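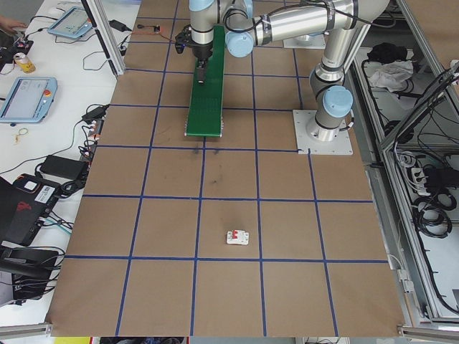
Figure 4-1. Work surface with tape grid, arm and gripper at the board.

4.3 Setting Up the Conveyor Pick Station

This section applies to the Gruto pick-and-place kit with the Onevwood belt module. Complete the arm mounting procedure in 4.2 before you start.

1. Cover the table with kraft paper and pull it flat. Tape the edges down.

2. Lay the blue tape in both directions to form a grid of roughly square cells. The grid is a visual aid for the operator. The software does not read it.

3. Power on the arm and jog it to the Home position from the teach pendant.

4. Place one part flat inside a cell, clear of the tape. A small circuit breaker, as in Figure 4-1, is a suitable test part. Enter the part width on the Gripper page.

Note: Faint smudges on the paper do not need to be cleaned. Replace the paper if it is torn or lifts at a tape line.

CAUTION: Keep hands off the paper-covered surface whenever the arm is enabled. Route power adapters and cables outside the reach of the arm. 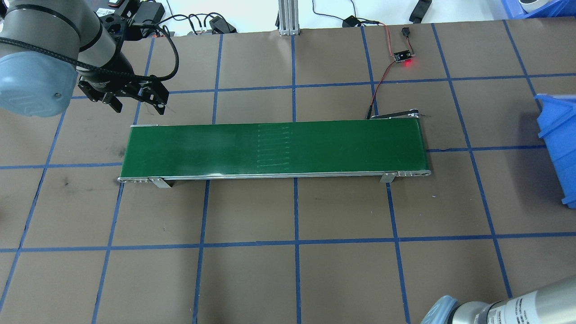 Belt alignment must be checked each time the module is moved, even by a small amount. Loosen the bracket screws, set the belt parallel to the nearest crosswise tape line, and tighten the screws again in turn. The two brackets under the near rail angle down to the table – both must sit flat on the paper before the final tightening. Run the wire pair from the drive end back to the control board and check that the red indicator on the board is lit.

5. On the Belt page, select Teach Line. Touch the gripper to the start point and the end point when prompted, then press Store.

6. Run the test program at 22 percent speed. Stop the belt if the part drifts toward either rail, and repeat the alignment.

7. Save the station file. If error 143 appears, the line was stored with the belt running; return to step 5.

Note: Inspect the gripper fingers and the belt every 2,000 cycles. Marks on the belt surface are acceptable. Cuts are not – order a replacement from Bullstead parts supply.

Revised July 29, 2018. M. Koyama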